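Jirley Planner 

Two-arm motion planning for people who have already tried doing it by hand

Jirley takes a goal, a robot model and a world, and gives back joint paths for both arms that don't run through each other. It was written at Neltell after a long winter of watching left elbows meet right elbows. You bring the perception. Jirley will believe whatever poses you feed it, which is a kind of loyalty.

What you get

Collision checks against every object in the world file, vegetables included
Shared-workspace locking, so one arm waits while the other reaches
Replanning at 20 Hz, with a 75 ms budget per query
Plug-ins for the Lorkoveck simulator and the Văn grasp library

The stock kitchen world comes with the download. It's a marble counter with enough clutter on it to embarrass most planners, and ours was embarrassed for months.
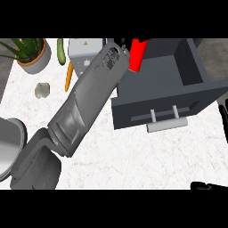 Kitchen world, run in simulation.
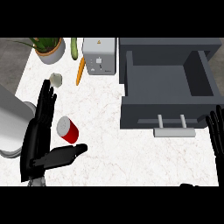 Grasp scoring is a separate module and can be switched off if you have your own opinions. Most labs do. The default scorer looks at 200 candidates per object and keeps a log of the ones it threw out - handy when you want to know why it preferred the odd one.

Licenses are per workstation. The installer is 330 MB, and the manual is longer than we'd like. Support answers on weekdays, Tuesday mornings excepted, when we update our own machines and find out what we broke.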